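How to run a phone-sorting demo at your open day (and keep your sanity) 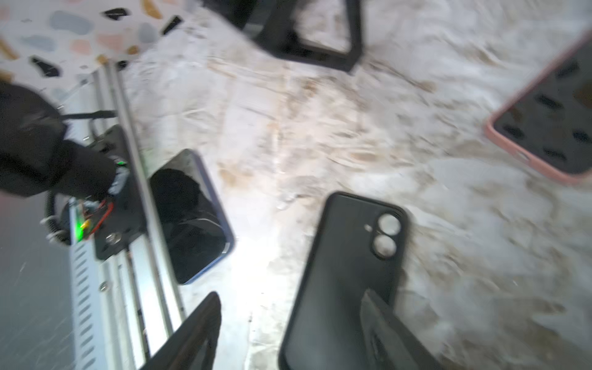 Gripper's-eye view at the Prelbridge open day: three phones on the marbled bench top.

I've now done this demo at two open days, the second one at Prelbridge in June, and I keep getting asked how to set it up. So I'm finally writing it down! The idea is dead simple. Phones go on the bench, the arm picks one up and moves it to a tray, and visitors stand behind the tape and tell you it's slower than their kid.

What you need

An arm with a two-finger gripper, a wrist camera, a tray with a bit of foam in it, and a few old phones. Mine came out of our junk drawer (if yours is like ours, you'll have plenty). Take the SIM cards out and turn them off. A phone that starts ringing halfway through a pick gets a big laugh the first time and is a pain after that.

Step 1: Sort out your lighting

Do this before anything else. Phone screens are little mirrors, and a shiny bench top is another one. You can see what I was up against at Prelbridge, with a big patch of glare sitting right between two of the phones. Turn off whatever overhead light you can, then look at the camera feed, not the bench. Your eyes will tell you everything's fine.

Step 2: Mix up the phones

Use different colours and put some face up and some face down. We had a pink case and a black case in the lineup, and people loved picking a favourite. A phone lying face down with its camera bump showing makes a nice talking point too, as you can ask the crowd where they'd grab it.

Step 3: Set the grip

Start low. I work in percent of full force on our controller and 20 is where I begin for a phone in a case. Bare glass wants softer finger pads and a slower lift. Please don't try 100 to see what happens -- I did, with my own old phone, and I'm still a bit sore about it.

Step 4: Do your dry runs

I do a full set of picks before the doors open, starting with the phones well apart and then shuffling them closer. If the fingers touch the bench on the way down, raise the approach height a touch and go again. Keep the e-stop within arm's reach the whole time, and show your helper where it is as well.

Step 5: Let people have a go

Tape off the floor first. Then let visitors choose the target phone from the camera feed while you press start. Kids will ask for the hardest one every single time, so say yes! A missed pick is a great chance to show them the feed and talk about what the camera had to work with.

Packing up

Wipe the finger pads, park the arm, and count your phones back into the box. I came home one short last time and found it in my coat pocket.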